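Ticket 397 – Creaking bed on the display floor, Clisumside showroom
Status: Open, waiting on parts
Opened: 30/11/2022
Category: Floor models / assembly

Original report

Hello all, and thanks in advance for your patience with me, I know this one has been passed around a bit. We have a Brunetti bed on the floor that creaks every time a customer sits down on it, and I would love to get it quiet before the busy stretch. It isn't a loud noise, more of a dry little squeak on the headboard side, but people hear it and get right back up again, and you can see them deciding against it. The Goicoechea next to it has never made a peep, bless it.

It was put together in September along with the rest of the new range. I wasn't in that week, so I can't say how it went, but the sheet in the folder is signed off and all the hardware was ticked as used.

Reply from support

Thank you for the clear write-up! Nine times out of ten a squeak on one side is a bolt that has settled. Please take the mattress off, go over the bolts where the side rails meet the posts, and snug each one with the long key from the kit (the short one just won't give you the leverage). Then press down with your hand along both sides and tell us where you hear it. The frame is rated for up to 200 kg, so you can lean on it without worrying.

Update 1

Did all of that this morning. Two bolts on the headboard side took nearly half a turn, which got my hopes up, and the foot end was already tight. It's better, maybe half as loud, but still there when I push close to the headboard. I rubbed a bit of candle wax on the joint as well – my mother's trick for drawers – and that made no difference at all.

Update 2

Support asked me to try felt between the rail and the post. We had a roll of the Gasen felt tape in the back, the 29 mm width, so I cut it down and put a strip on each side. No squeak for most of the afternoon, then it came back when a family of four tried it out. I checked the felt and it had bunched up toward the bottom, so I think the gap is a little wider there than it should be.

Parts request

Could we please have one new set of rail brackets for the Brunetti, and the 80 mm bolts to go with them? I'd sooner swap the lot than keep chasing it around.

Where things stand now

The headboard is the part I'd like a second opinion on before the brackets come. I have been wondering whether the panel itself might be rubbing on its frame when someone leans back. It's the grey one with the stitched channels running up and down, sitting between the pale wooden posts, and I've left the mattress off so whoever comes can get straight to it.
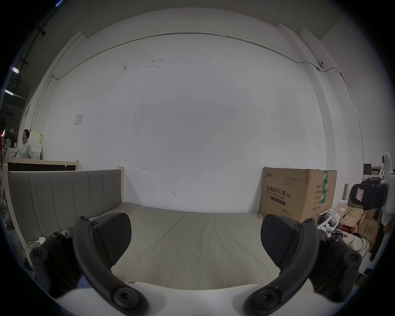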